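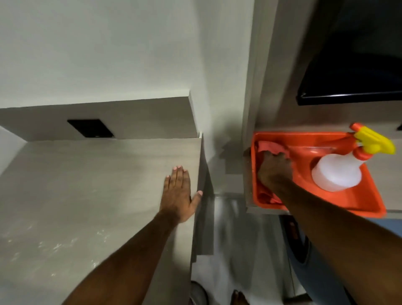 Nalbridge Opens Its Musberg Test Rooms to Visitors

Household cleaning tasks recorded for robot training shown to trade guests

MUSBERG, December 2022. Nalbridge held an open day at its Musberg test rooms, where 15 guests from the appliance and service robot trades watched how cleaning work is recorded and later used to train a two-armed machine. The next open day is set for January.

The program covers the wiping of flat surfaces in furnished rooms. A person does the work by hand while a camera at head height records both hands. In one recorded task, the left hand is flat on a gray wood-grain surface and the right hand grips a pinkish-red cloth in an orange tray, with a spray bottle lying beside it. The tray has a divider and raised rims.

Picking up a crumpled cloth remains the hardest step in the set. The cloth has no fixed shape, and the rim of a tray limits the angles from which a gripper can approach. Nalbridge has collected 3247 recordings of surface cleaning to date. Of these, 1054 include a cloth being taken from a tray or put back into one.

Visitors were shown the labeling station, where each recording is split into 7 stages, from reach to return. They then saw the Dilmont test arm pair repeat the wiping stage on a bench panel at reduced speed. Spraying was not part of the demonstration.

"The arms wipe a flat panel well. Corners and ledges need more data, and we are recording those now," said Danylo Hladun, test lead at Nalbridge.

The arm mounts were supplied by Pavliuk, which also provided the bench panels.

Places for the January open day are limited to 15. Requests should be sent to the Nalbridge visitor desk in Musberg and should state the company name and field of work.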